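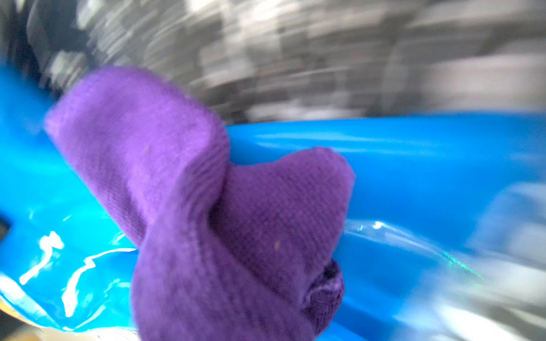 Ionuț Husar asked at the end of the last session whether a device that could not be found should stay in the denominator when the monthly completion rate is worked out, or whether it should come out until somebody turns it up. It stays in. The reasoning takes up most of section 3, and the first two sections give the terms it depends on.

Unit 6. Scheduled Maintenance: Inventory, Work Orders and Completion Rate

Handout revised Thursday, July 12, 2018. Replaces the earlier version, which had an error in the worked example.

1. The inventory record

A scheduled maintenance program can be no better than the inventory under it. Each device record needs, at minimum, a control number, manufacturer, model, serial number, owning department, acceptance date, and maintenance procedure. Most systems will let you save a record with the procedure field blank. A record saved that way generates no work orders and raises no alarm. Run a query for blank procedure fields every month.

Control number and serial number serve different purposes. The control number belongs to the hospital and is unique within the hospital. The serial number belongs to the manufacturer, and two manufacturers can issue the same one. Never search by serial number alone.

Model names must be entered one way only. In the practice database the same syringe pump appears as Rornix, RORNIX and Rornix Med. A recall search on the first spelling will miss records filed under the third. Students should correct these before starting Exercise A.

Loaners, rentals and demonstration units are a common gap. They are often not in the inventory at all, yet they are in use on patients. They need an incoming inspection and a record, even a short one, with an expected return date.

2. Work order status

Terms differ between software packages. The practice system, Camenzind, uses the following:

Open -- generated, no labor recorded.
In progress -- labor recorded, procedure not complete.
Closed, passed -- procedure complete, all readings within limits.
Closed, failed -- procedure complete, one or more readings outside limits. A repair work order must be linked.
Could not locate -- searched for and not found. Still counts as incomplete.
In use -- located but not released by the clinical staff. Still counts as incomplete.
Retired -- device removed from inventory, with a disposal form on file.

A failed inspection is a completed inspection. Students often hold the scheduled work order open until the repair is finished, and this understates completion and hides the date on which the fault was found. Close the inspection, open the repair, link the two.

"In use" requires the name of the unit, the date, and the time of the attempt. A ventilator that has been in use at every attempt for three cycles should be raised with the department manager and swapped out if a spare exists.
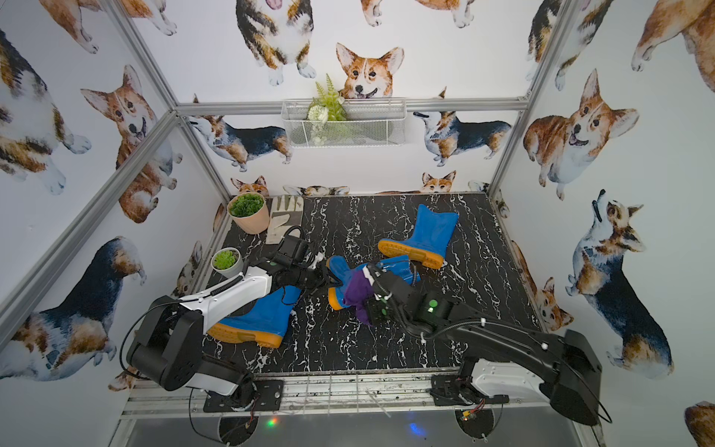

3. Completion rate

Completion rate is the number of scheduled work orders closed (passed or failed) by the end of the period, divided by the number that were due in the period. Only devices properly retired before the inspection came due are taken out of the denominator.

Worked example. The inventory holds 700 devices. In December, 264 scheduled work orders are generated, one per device. Of these, 2 belong to devices retired in November whose records had not been updated. At month end, 80 of the remaining work orders are not closed.

Due: 264 minus 2 = 262
Closed: 262 minus 80 = 182
Completion rate: 182 / 262 = 69.5 percent

The earlier handout divided by 264 and gave 68.9 percent. The difference is small here. It grows when retired records are left in the system for a year or more.

Note that 700 does not enter into the calculation. The inventory total is used for workload planning and for the cost of service ratio (Unit 9).

Now the question of devices that could not be located. Suppose half of the 80 were in that status. Taking them out gives 182 / 222, or 82.0 percent. No additional device has been inspected. A missing device may be in a closet or it may be running at a bedside, and the rate has to allow for the second case. Report the missing devices as a separate line under the rate so that the reader can see both.

Work closed after the end of the period does not change the rate already reported for that period. Some departments publish a second, later figure. If you do this, label it with the date on which it was drawn.

4. Setting the interval

The starting point is the manufacturer's recommendation. Where policy and regulation allow an alternate schedule, the change must be supported by the device's own service history, and certain classes are excluded -- imaging and medical lasers among them. Check the current text of the rule before proposing a change.

For each model, pull at least two years of records and sort failures by how they were found: by the user, by scheduled inspection, or by chance during other work. A model whose scheduled inspections find nothing may be a candidate. A model with wearing parts (battery, filter, seal) is usually a poor one even when the findings are few, as the replacement itself is what keeps them few.

The Foka portable suction unit in the lab is a useful case. Its history shows no failed inspections, but the battery was replaced on schedule each time.

5. Exercises

Exercise A. Correct the manufacturer names in the practice database. Submit the list of changes, old entry and new entry side by side.

Exercise B. Recalculate the completion rate from the Vekel data file for each month. State which records you removed from the denominator and the document that supports each removal.

Exercise C. Write the "in use" and "could not locate" entries for the three work orders handed out in class. Use full unit names.

Reading for Unit 7: leakage current limits, and the section on isolated power systems in the course reader.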